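4. Assembly trials

The arm was bolted to a shelf post in the Bavden shared workshop, next to the chair we were putting together. Tirta Ngui wrote the motion script and I handled the wrist camera. We ran 8 trials over two evenings. 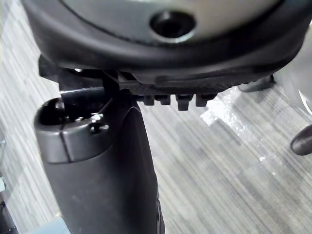 Figure 2. Wrist camera view of the chair from under the seat, with the lever rod at left.

The black parts were hard to separate in software. We lowered the arm speed and added a lamp for the last four trials. Cable routing is covered in section 5.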